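4.2 Why people replay the first single

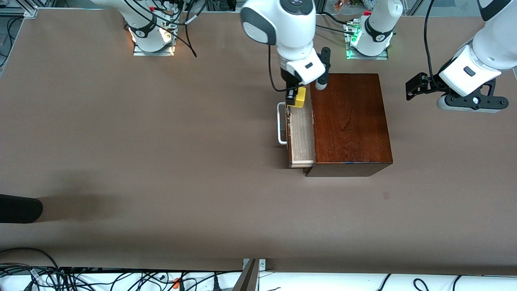 So I went back to the listening diaries with a simpler question than the one I'd started out with. When a new act puts out a first single, what makes someone play it again the same evening? I had 2,039 diary entries from listeners in Wustcombe, all written in people's own words, and I'll admit I'd been putting off reading them properly (they arrived in a big untidy heap and my handwriting skills are not what they were).

The big surprise for me was how little people wrote about the chorus. I'd gone in sure that the chorus would be everything – I grew up on radio pop, so of course I did – and yet the entries kept coming back to the voice in the opening verse. One listener wrote that the singer "sounded like she was in the next room and hadn't noticed me". Another played Harniment's first single three times before tea and only ever mentioned the first line! Jolene Grimshaw read the same entries separately and marked up the same passages, which cheered me up no end.

Figure 3. Entries mentioning a repeat play on the same evening, sorted by the part of the song the listener wrote about. Entries that named no part of the song are left out.

Figure 3 needs a bit of care, mind. Two of the acts, Akden and Zoëga, put out singles with very long introductions, and quite a few listeners counted the introduction as part of the verse. Rangi Costigan thinks we should have split those entries off into a group of their own. I tried it, and the order of the bars stayed the same, though the gap between verse and chorus got smaller. I've kept the listeners' own labels in the figure and I'd do the same again, as it's their idea of a verse I'm interested in.

There's also the matter of when people were listening. Most of the diaries were filled in on a Thursday night, when the local station runs its new music hour, and a song heard at ten o'clock with the lights down is going to feel closer and quieter than the same song on the bus. Brynhildur Þórarinsdóttir found something similar in her interviews with late-night listeners (we come back to those in section 5). I can't pull the two things apart with diaries alone, and I'd love someone to try it with morning listeners.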